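Pauline Bloxham
March 17, 2024

Writing up the weekend for the people who asked how the grasping project is going. This is the spring project for our student robotics club. There are five of us, and I do the logging and most of the gripper tuning.

The short version of the task: the arm has to pick up things in plastic bags and put them somewhere else. Boxes were last semester. Boxes were easy.

We named the software Grundinura back in the fall and now we're stuck with it. It takes the wrist camera feed and the joint positions and decides where the fingers go next. Malý is the older control code it sits on top of. Most of our bugs live in Malý.

Goal for June is the Brekby student meet. Each team gets 30 attempts on bags they haven't seen before. You score for a clean lift and lose points for dropping or squashing anything.

So far we have 321 logged attempts. I wanted 300 before break, so we're ahead there. The logs are messier than I'd like. 23 of them have no usable label and I'll have to go back through them by hand.

Wrist view, fingertips close together on both: 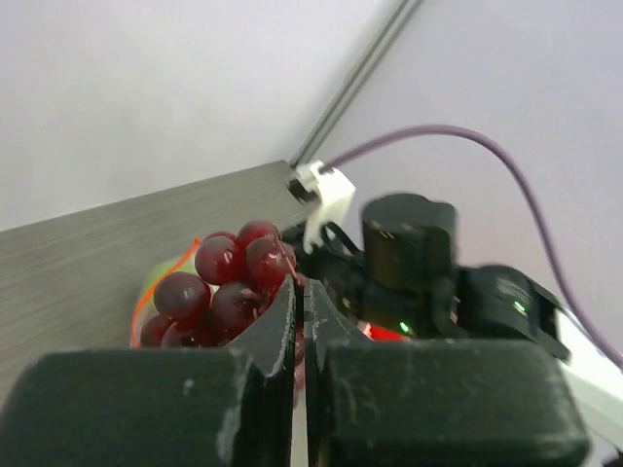
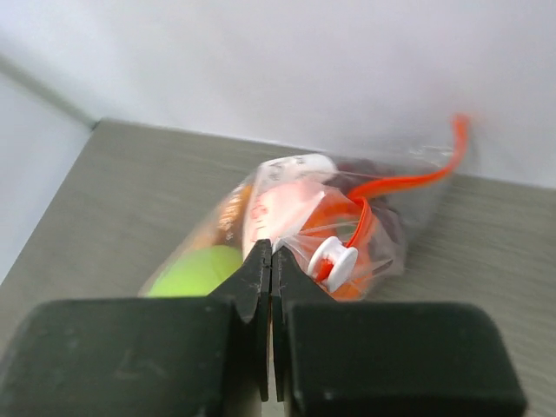 Clear film is the main problem. The depth estimate falls apart wherever there's glare, so the code thinks the bag is either flat on the table or an inch higher than it is. We've started ignoring depth over the bright patches and filling in from the area next to them. It helps some.

Second problem is knowing whether we have the bag or the thing in the bag. Film alone is fine for a light load. With something heavy it slides out of the fingers halfway up. With soft fruit you really don't want to grab the thing itself.

Right now the rule is: close slowly, stop when motor current goes over the limit, lift a little, wait, check again. The wait is half a second. We tried skipping it and went right back to dropping stuff.

Somebody asked why we don't use suction. The meet rules say two fingers. Also we tried a suction cup at home on a bread bag and it pulled the film up and left the bread where it was.

Fingertip notes, mostly for my own team. Please check the screws before every session, not after. Wipe the faces with a dry cloth. If you swap tips, write down which set you put on, or the run can't be compared with anything.

Labeling rules, since we had three different versions going. Lift and hold for five seconds is a success. Lift and slip is a slip, even if it lands in the right place. Touch with no lift is a miss. If you stopped the arm yourself, mark it stopped and say why.

The Grondov team posted their code last week and I've been reading it. They replan after every small movement, where we replan only when something looks wrong. Theirs is slower but it recovers better. I'd like to try it on one branch before we argue about it.

Next session is Wednesday after class. Bring a laptop if you have one, the lab machine is tied up with training. I'll post the success rates once the labels are fixed.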